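About Greseck

Home | About | Work | Notes | Contact

Greseck is a small research company in Millville. We test whether robots that handle cloth can do what their makers say they can do. We also teach robots to handle cloth ourselves, mainly so that we have something of our own to be hard on.

Most of our time goes on T-shirts. A T-shirt is cheap, everyone knows what a folded one should look like, and it will defeat a good deal of clever engineering if you drop it on a table the wrong way round. We record people doing the job with a hand-held gripper, train on those recordings, and then put the trained robot in front of the same kind of shirt and see what happens. Plenty of other groups do the same. Where we part company with some of them is in what we are prepared to call a fold.

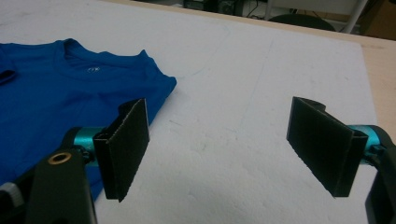 H. Vũ

I wrote the first version of this page when the company started, and it was full of promises. It said we would "bring reliable cloth handling within reach". I have taken that out. We had no grounds for saying it then and I'm not sure we have them now, so this version sticks to what we do, what we found when we checked our own work, and what we still don't know.

How we came to do this

We began as a contract shop. Customers would send us a claim from a supplier or a paper, usually with a video, and ask whether they should spend money on it. We would try to repeat it. Sometimes we could. More often we got part of the way and then found that some quiet condition had been left out of the write-up: the shirt was always laid with its collar facing the same way, or the table was a colour the camera liked, or a person tidied the sleeves between runs and didn't think of that as helping.

I don't believe many of those people were being dishonest. They had been looking at the same table for months. When you see a robot fail at something all winter and then manage it in spring, you are in no state to judge whether the left sleeve is really tucked under. I know this from doing it myself.

After enough of these jobs we wanted a fixed way of checking, one we could describe to a customer before we started and couldn't bend once we had seen the results. That became Brevex.

What Brevex is

Brevex is our scoring method for folding tasks. It isn't software, though there is a bit of software in it for shuffling and hiding things. Mostly it is a set of rules about who is allowed to decide what, and when.

The starting position is drawn by lot. Before a run, the person at the table is given a card saying how the shirt should be placed: collar near or far, front up or down, flat, half folded, or picked up by the middle and dropped. They do what the card says. They do not get to have another go at dropping it.

The finish is fixed in advance. We write down what counts as folded before any robot has moved, with measurements, and we pin it up by the table. If we later decide the wording was daft, we change it for the next study and leave this one alone.

Whoever runs the robot does not score it. At the end of each run we take a still of the shirt from a fixed point over the table. The stills are mixed together and given to three people who weren't in the room. They see only the shirt. They don't know which system folded it, or whether a robot was involved at all, as we slip in shirts folded by hand.

Every run counts. If the robot stops, the run counts. If somebody trips on a cable, the run counts, with a note beside it, and the reader can decide how much they care.

None of this is new. People who test medicines or taste wine for a living would find it rather basic. We were surprised by how seldom we had seen it done for cloth, and more surprised by what it did to our own numbers.

What happened when we used it on ourselves

Our best folding system had been trained on recordings made with the hand-held gripper. The idea behind the tool is simple enough. A person holds it and does the task with its two fingers, so what gets recorded is already in a form a robot with the same fingers might copy. It saves steering a robot arm about by remote control, which is slow and makes people cross.

We had been saying that this system worked 90 per cent of the time. That figure came from our own people, standing by the table, marking a sheet after each run. We had put it in a proposal. I had said it out loud to customers.

Then we ran it again under Brevex: 200 runs, starting positions by lot, scorers elsewhere. It came out at 68 per cent.

I would like to be able to say exactly where the difference went. I can't, at least not all of it. Part of it is the starting positions. When we went back to the old sheets it was plain that the shirt had usually been put down fairly kindly, with the collar easy to find. Part of it is the scoring, where folds that our own people had called "fine" were turned down by scorers who had no reason to be fond of them. And I would not rule out plain luck in the first figure, which came from too few runs. We never tested those causes one at a time, so anyone who tells you which mattered most is guessing, including anyone from here. 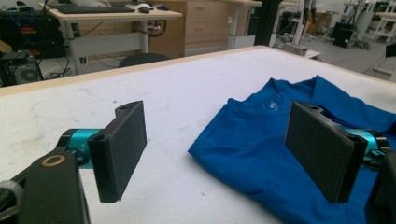
Blue T-shirt on the white tabletop, with the gripper's two fingers above.

What we think it shows, and what it doesn't

It shows that one system, folding one sort of garment on one sort of table, looked better when its makers marked it than when strangers did. I think that is worth knowing. I would be wary of stretching it much further.

It does not show that hand-held recording is a poor way to teach a robot. We still use it, and we have found nothing better for the money. It doesn't show that it is a good way either. We have never run a fair comparison against remote control with the same people, the same hours and the same shirts, and until we do I would treat our preference as just that.

It does not show that other people's figures are too high by the same amount. We have been asked to say so more than once, and one customer went as far as knocking our gap off every supplier's number in a spreadsheet. Please don't do this. Some of those suppliers may be more careful than we were. Some may be a good deal worse.

It says nothing about washing baskets, shop floors or hospital linen rooms. Our shirts lie on a clean white surface with good light over it. Cloth that shows up strongly against white is an easy thing for a camera to pick out, and a fair amount of published work, ours included, leans on that without saying so. We have started on patterned shirts over patterned tables. The early runs are poor and we haven't done enough of them to publish.

The weak parts of the method

Brevex has faults, and customers should hear about them from us before they pay for it.

A still from overhead can't show everything. A shirt can look square and tidy from above and have a sleeve bunched up beneath. We have talked about having scorers handle the shirts, but once a shirt has been picked up it is no longer the same fold, and the next scorer is judging somebody else's work.

The scorers don't always agree. We take the majority and publish how often they split, which is honest but doesn't make the splits go away. Many of them are over collars. I have come to think there may be no shared idea of what a properly folded collar is.

The written definition is ours. We hid the scoring from the makers, but the makers wrote the rules, and a rule can lean towards what your robot happens to do well. From April onwards we have asked for the definition to come from the customer wherever one is paying. For our own systems the problem stands.

It is slow, too. A study that used to be wrapped up in an afternoon now drags on, and the people at the table find it dull. We have lost work to firms who will give an answer sooner. I can't prove that their answers are worse.

Working with us

We take on repeat studies of cloth handling systems for buyers, makers and university groups. We will test our customers' machines or our own, and we score both in the same way. You can come and watch the runs, but you can't touch the shirt.

We agree in writing, before the first run, that you will get all the results. If you publish any of them you publish all of them. Several enquiries have ended at that sentence.

We don't certify anything. There is no Brevex badge to put on a box, and if you see one, we would be glad to be told. A score belongs to the machine, the garment and the table it was taken with. Change the table and you ought to test again, and yes, we are aware that this suits us as a business.

The rules, the starting cards and the wording of our current fold definition are free to use and can be had by writing to us through the Contact page. If you run them on your own system, we would like to see the figures, and would particularly like to see them if they come out higher than ours. We will want to know how the shirt was put down.

Finding us

Greseck is based in Millville. Visits are by arrangement, as most of the floor is taken up with equipment and there isn't always room to stand anywhere useful.

Page last revised 2019-09-23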